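Der Becher

Die Schicht fing um sieben an, und um sieben stand der Becher schon da. Man musste nur die Simulation laden, und er stand auf dem braunen Tisch, schwarz, aus Drahtgeflecht, wie ihn jeder aus einem Büro kennt. Dazu die beiden weißen Arme an der hinteren Tischkante. Ich setzte mich, zog den Stuhl heran und nahm die Griffe in die Hand.

Die Aufgabe hieß intern Stifte. Ein Stift musste in den Becher, oder einer musste heraus, je nachdem, was oben im Fenster stand. Jistbridge hatte 2000 Beispiele bestellt, sauber ausgeführt, von verschiedenen Händen. Die verschiedenen Hände waren wir: sechs Leute in einem Raum im zweiten Stock bei Plarkia, jeder vor einem Bildschirm und zwischen zwei Griffen, die an Federn hingen. Bewegte ich den rechten Griff, bewegte sich der rechte Arm des Roboters. Der war auf dem Bildschirm links, weil wir ihm gegenübersaßen. Daran gewöhnte man sich am zweiten Tag. Am dritten griff ich zu Hause mit der falschen Hand nach der Kaffeekanne.

Ich hatte vorher in einer Apotheke gearbeitet, im Lager. Die Stelle bei Plarkia war befristet, besser bezahlt und im Sitzen. In der Anzeige hatte gestanden, man solle eine ruhige Hand haben. Beim Vorstellen musste ich eine Büroklammer in eine Schachtel legen, ohne den Rand zu berühren, und danach fragte man mich, ob ich mich leicht langweile. Ich sagte nein. Das stimmte damals.

Ein Beispiel dauerte, wenn es gut ging, 18 Sekunden. Dann kam ein Ton, die Stifte lagen anders, und es ging von vorn los. Wenn es schlecht ging, drückte man mit dem Fuß auf das linke Pedal, und das Beispiel war weg. Über das Pedal gab es eine Anweisung, zwei Seiten lang, die an der Wand hing. Stift fallen gelassen: löschen. Becher umgestoßen: löschen. Stift zweimal gegriffen: behalten, falls der zweite Griff ohne Zögern erfolgte. Was ein Zögern war, stand nicht da.

Die Kollegin am Fensterplatz war die schnellste von uns. Sie kam aus der Zahntechnik und sprach bei der Arbeit nicht. Sie fasste den Stift immer an derselben Stelle, zog ihn hoch, drehte ihn in der Luft und ließ ihn los, alles in einem Zug. Ich sah ihr in der Pause manchmal zu. Bei mir sah es anders aus. Ich kam mit dem Stift bis an den Becher, und kurz vor dem Rand hielt ich an. Nur einen Augenblick. Dann ging ich ein Stück zurück, dann wieder vor und dann erst hinein.

Ich hatte das nie bemerkt, bis das Modell es machte.

Das war am 20. März 2018. Ich weiß das Datum, weil am selben Tag die Heizung ausgefallen war und wir ein Formular dazu ausfüllen mussten. Am Vormittag kam der Ingenieur aus dem dritten Stock herunter und sagte, es gebe einen ersten Stand, ob wir ihn sehen wollten. Moodley hieß das Modell. Woher der Name kam, habe ich nie gefragt. Moodley war über Nacht mit allem gefüttert worden, was wir bis dahin aufgenommen hatten, und sollte nun selbst die Arme führen.

Wir standen in Jacken um seinen Laptop. Auf dem Bildschirm war unser Tisch. Der linke Arm hing still an seiner Seite, der rechte bewegte sich. Er senkte sich auf einen Marker mit roten Kappen, etwas zu weit rechts, korrigierte, schloss den Greifer und hob ihn an. Er fuhr damit zum Becher. Kurz vor dem Rand hielt er an, ging ein Stück zurück, ging wieder vor. Dann ließ er los, und der Marker fiel daneben.

»Er zögert«, sagte der Ingenieur. »Das macht er in fast jedem Durchlauf. Weiß jemand, woher das kommt?«

Keiner sagte etwas. Die Zahntechnikerin sah mich an und dann wieder auf den Laptop.

»Wir gucken mal in die Daten«, sagte er und klappte ihn zu.

Am Nachmittag arbeitete ich wie sonst, oder ich wollte es. Jetzt, wo ich davon wusste, merkte ich es jedes Mal. Der Marker kam an den Rand, und in meinem Handgelenk zog etwas zurück. Ich versuchte, es zu überspringen, indem ich schneller wurde, und stieß den Becher um. Linkes Pedal. Ich versuchte es langsamer, ganz gleichmäßig, und der Stift rutschte mir weg. Linkes Pedal. Bis zum Feierabend hatte ich 25 Beispiele gelöscht, mehr als in der ganzen Woche davor.

Auf dem Heimweg im Bus überlegte ich, woher das kam. Im Lager hatte ich immer, bevor ich eine Packung ins Fach legte, noch einmal aufs Etikett gesehen. Das war Vorschrift, und ich hatte es elf Jahre lang gemacht. Man hält an, man schaut, man legt ab. An einem Stift mit roten Kappen gibt es nichts zu lesen. Meine Hand hatte es trotzdem gemacht, ein paar hundert Mal, und jetzt machte es Moodley.

Am nächsten Morgen ging ich in den dritten Stock, bevor ich mich anmeldete. Der Ingenieur saß vor einer Tabelle und aß ein Brötchen.

»Das Zögern ist von mir«, sagte ich.

»Ja«, sagte er. »Platz vier. Habe ich gestern Abend gesehen.«

Er drehte den Bildschirm zu mir. Es waren Kurven, übereinandergelegt, jede eine Fahrt zum Becher. Die meisten liefen glatt nach unten. Eine Schar von ihnen hatte an derselben Stelle eine kleine Delle.

»Können Sie die herausnehmen?«, fragte ich.

»Könnte ich.« Er wischte Krümel von der Tastatur. »Ich habe heute Nacht zwei Stände rechnen lassen, einen mit Platz vier und einen ohne. Ohne zögert er nicht.«

»Dann ist es doch gut.«

»Er trifft aber schlechter. Nicht viel.« Er scrollte. »Wenn er schief ankommt, hat er nichts, womit er das ausgleichen kann. Die anderen kommen ja nie schief an. Sie schon.«

Ich wusste nicht, ob ich mich bedanken sollte. Ich fragte, was ich denn nun machen solle, und er sagte, weiterarbeiten, er schreibe eine Mail an Jistbridge. Was in der Mail stand, habe ich nicht erfahren. Aber in der Woche darauf hing eine dritte Seite an der Wand. Annäherung mit Korrektur: behalten.

Die Zahntechnikerin las sie im Stehen, mit dem Mantel über dem Arm. »Das soll ich jetzt also auch machen?«, fragte sie. Es war der längste Satz, den ich bis dahin von ihr gehört hatte. Sie versuchte es am Vormittag ein paar Mal, absichtlich schief und dann gerade, und gab es wieder auf. Es sah aus wie jemand, der hinkt, weil man ihn darum gebeten hat.

Ich dagegen konnte es nicht mehr richtig. Seit ich wusste, dass es gebraucht wurde, kam es manchmal zu früh und manchmal gar nicht. Ich dachte an den Becher, wenn ich die Zahnbürste zurückstellte. Einmal blieb ich vor dem Briefkasten stehen, den Umschlag halb im Schlitz, und wartete ab, ob ich zurückziehen würde.

Im letzten Block fehlten noch 16 Beispiele mit dem Marker, alle anderen waren verteilt oder fertig. Der Ingenieur gab sie mir. Er sagte nichts dazu, sie standen einfach in meiner Liste. Die anderen saßen schon in der Teeküche, wo jemand eine Kiste von Bomix aufgemacht hatte, dem Getränkedienst, der immer das falsche Wasser brachte. Ich hörte sie durch die offene Tür über Urlaub reden.

Ich machte die ersten hintereinander weg, ohne etwas zu löschen. Der Marker kam aus der Luft herunter, am Becher vorbei, zurück, hinein. Bei einem sah ich aus dem Fenster und hatte trotzdem getroffen. Beim nächsten hielt ich am Rand an, und weil es keine Vorschrift gab, wie lange eine Korrektur dauern durfte, blieb ich da. Im Becher lehnte der weiße Stift mit der blauen Spitze. Der Greifer hielt still. Ich atmete aus, und auf dem Bildschirm ging der Marker ein winziges Stück tiefer — so genau war die Übertragung.

In der Teeküche rief jemand, ob ich Sprudel wolle oder still.

»Still«, rief ich und drückte den Griff nach vorn. 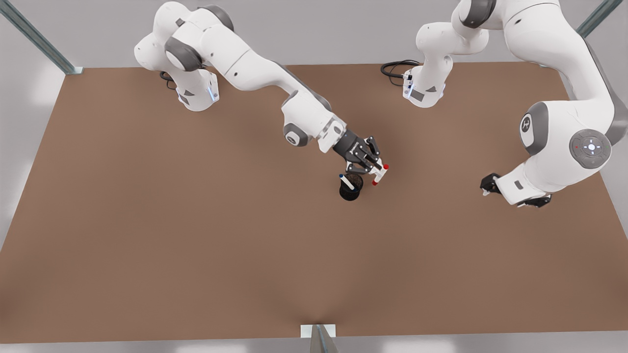 Schreibgruppe der Abteilung Datenerfassung, Plarkia

Texte aus der Gruppe erscheinen hier in loser Folge. Die nächste Runde liest im März zum Thema »Werkzeug«.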